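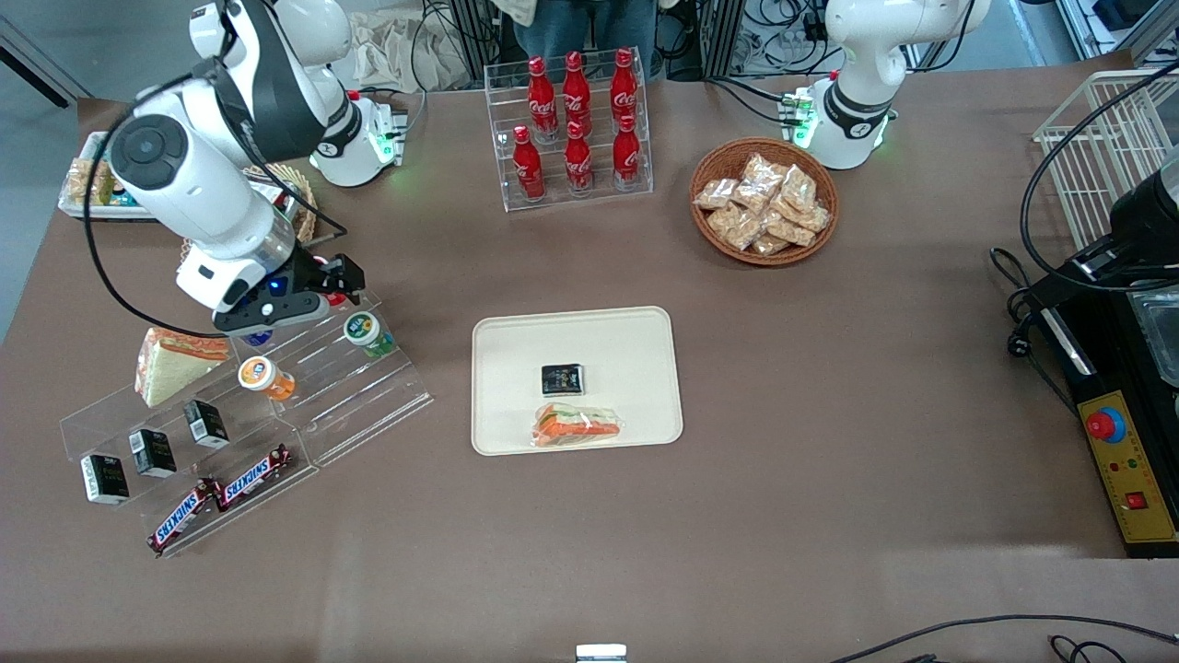

Maureen Haworth respondeu que o Penadville não precisava de ganhar, precisava só de não perder, e que eu, sendo estrangeiro, devia entender melhor do que os outros a diferença. Disse isto sem levantar os olhos da tabela que estava colada na porta do balneário. Faltava um jogo, contra o Wastdale, e um ponto chegava para irmos ao torneio nacional pela primeira vez.

Eu era o adjunto. Tinha chegado ao clube em outubro, com uma mala e um caderno, e ainda traduzia na cabeça todas as palavras antes de as dizer no campo. Quando queria dizer "recuem", dizia às vezes "regressem", e os defesas riam e voltavam para casa a fingir, em passo de corrida, até à linha lateral. Maureen nunca ria. Esperava que eu encontrasse a palavra.

-- Um ponto -- repeti.

-- Um ponto. E não digas isso a eles.

A qualificação tinha corrido bem até à primavera. Ganhámos em casa ao Lambert com um golo de canto, empatámos fora com o Pimlow num relvado que parecia um campo de batatas, e durante semanas as pessoas da cidade falaram conosco na rua como se fôssemos parentes delas. Depois perdemos 3 jogos seguidos. No último deles o nosso capitão, Tomé, falhou um penálti, e o homem da padaria passou a atender-me com muita educação, o que me custou mais do que um insulto.

Na véspera do jogo ficámos numa pensão perto do estádio do Wastdale. Chovia. Os rapazes jogavam às cartas no corredor, com as portas abertas, e Tomé estava sozinho na escada, com os pés num degrau molhado e as chuteiras na mão. Limpava-as com uma escova de dentes. Sentei-me ao lado dele, porque pensei que era isto que um adjunto devia fazer.

-- Se houver penálti, não sou eu -- disse ele.

Procurei uma frase. Na minha língua há uma muito boa para estas situações, fala de um burro e de uma ponte, mas traduzida fica só um burro e uma ponte. Disse-lhe então que não ia haver penálti.

-- Como sabes?

-- Não sei.

Ele continuou a limpar. Passado um bocado deu-me a outra chuteira, e eu limpei-a com a manga do casaco. Não falámos mais. Do corredor vinha a voz do guarda-redes, que acusava alguém de ter visto as cartas dele no espelho.

No dia seguinte o estádio encheu. Anunciaram nos altifalantes 2683 espectadores, e o nosso lado da bancada, que era pequeno e sem cobertura, cantou como se fossem todos nossos. O Wastdale já não podia qualificar-se, mas jogava com aquela alegria desagradável das equipas que não têm nada a perder. Aos dez minutos marcaram. Foi um remate torto, a bola bateu nas costas do nosso central e entrou devagar, quase com vergonha.

Maureen não se mexeu. Tinha as mãos nos bolsos e uma pastilha na boca, e mastigava ao ritmo de sempre.

Ao intervalo entrou no balneário e falou sobre os lançamentos laterais. Só sobre isso. Disse que estávamos a lançar para onde o adversário queria, mostrou com duas garrafas de água onde devia estar o lateral e onde devia estar o médio, e mandou-os beber das garrafas. Eu, que tinha preparado na noite anterior um discurso de uma página, com os verbos todos verificados no dicionário, deixei o papel no bolso. Ainda hoje o tenho, dobrado em quatro. Começa com "Companheiros", e alguém me explicou depois que ninguém teria aguentado sério.

Na segunda parte jogámos melhor sem chegar a jogar bem. Mandámos uma bola à barra. O guarda-redes deles defendeu com o joelho, depois com a cara, e ficou deitado tanto tempo que o árbitro foi perguntar-lhe as horas, ou assim me pareceu. A chuva tinha voltado. Olhei para o relógio: faltavam poucos minutos para os 80, e pensei na viagem de regresso, no autocarro calado, no homem da padaria.

Foi então que o nosso lateral lançou a bola para onde estava, no balneário, a segunda garrafa. O médio recebeu, virou-se e foi derrubado dentro da área.

O árbitro apontou para a marca.

Ninguém da equipa pegou na bola. Ela ficou ali, na lama, e os rapazes olhavam uns para os outros como numa mesa quando chega a conta. Maureen virou-se para mim.

-- Quem marca?

Era a primeira vez que me fazia uma pergunta durante um jogo. Vi Tomé longe, junto do círculo central, de costas. Queria gritar-lhe que podia ficar ali, que outro marcava, que na minha língua havia um burro que também não passou a ponte e que viveu muitos anos depois disso. Gritei a palavra que me veio.

-- Regressa!

Os defesas ouviram e um deles começou a rir. Depois riu outro. Tomé virou-se, com a chuva a correr-lhe pelo nariz, e percebi que ria também, com a boca toda. Veio a andar sem pressa até à área, pegou na bola e limpou-a na camisola, que estava mais suja do que ela.

Maureen tirou as mãos dos bolsos.

-- Querias dizer o quê? -- perguntou.

-- Outra coisa -- disse eu.

O árbitro mandou sair da área os que não deviam lá estar. Tomé deu quatro passos para trás, escorregou um pouco no último, endireitou-se. Do nosso lado da bancada deixaram de cantar. Ele levantou a cabeça para a baliza, e eu olhei para as chuteiras: a esquerda, a que eu tinha limpado, ainda tinha um bocado de lama seca no calcanhar.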